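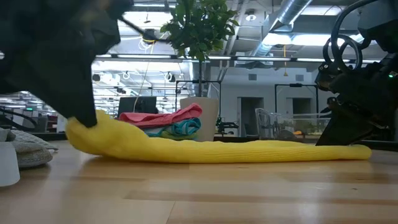 STUDENT PROJECTS / Final Report

Can a Machine Fold the Laundry Yet?
6 January 2023

When our group picked household chores for the Kindmont project course, we all wanted cooking, because cooking sounded like more fun. We ended up with towels and cloths, and I'm glad we did, because folding is a lot harder than any of us remembered from doing it at home without thinking!

The question we set ourselves was a plain one: could two robot arms take a knitted cloth lying on a table, fold it, and put it on a pile somebody would be happy to keep in a closet? We called the project Tisedness (a long story involving a typo in the first draft of our proposal), and we started reading and planning back in July.

The yellow cloth was the one we argued over the most. It is long and ribbed, and when a finger presses on one end the fabric bunches up into a fat, rounded fold instead of lying down. A person smooths that out with the side of a hand. Our arms have no side of the hand to speak of, so a lump made at the start tends to travel along into every fold that comes after it.

We made 238 attempts in all. A fold counted as good if the corners met within the width of a thumb and the cloth could be lifted onto the stack without coming open. By that rule 964 would have been a nicer number of tries, but we had the bench for 9 weeks and shared it with two other groups. Short cloths went well on most days. Long ones went well when they started out flat, and a crumpled start nearly always needed one of us to step in and straighten things first.

So, is it ready for a home, or for the shop floor at a place like Rutgate, where sweaters get unfolded by customers all day long? We'd say not yet, at least with a setup like ours. In our best session we got 10 good folds in a row, and we were thrilled, but it took most of an afternoon, and any of our parents would have been done before the kettle boiled.

Next term's group should spend its first weeks on smoothing and leave stacking for later. Our notes and the scoring sheet are in the Kadrić folder on the course drive.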